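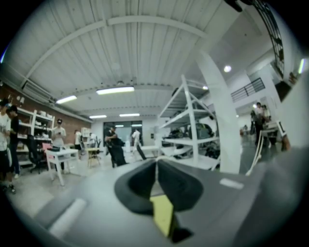
The Bramora is a white storage unit for rooms where small things go to get lost. It has several tiers, it goes against a wall, and it has no app. In the workshop shown, one like it stands along the brick with assorted white containers and small boxes on its levels, a fair picture of what most customers end up doing with theirs. We also stock the containers. You may have guessed.

The frame is powder-coated steel and each shelf holds 200 pounds, spread evenly. If you plan to put all 200 on one corner, please write to Dzifa Sarpong first so she can talk you out of it. Shelves move up and down in 2-inch steps. You need the rubber mallet in the box and a little patience, which you'll have to supply.

Assembly takes two people and one hex key. Clyde Halvorsen built his alone on a Thursday evening and would like it known that he finished.

In the box: uprights, shelves, feet, wall bracket, mallet, 13 shelf clips (12 get used, one rolls under something). Brick anchors are sold separately under the Purden name. Use them, even if the unit feels steady.

Finish: white, or the other white, called Endine, a shade warmer.
Warranty: 10 years on the frame
Ships flat, in two cartons that rarely arrive together.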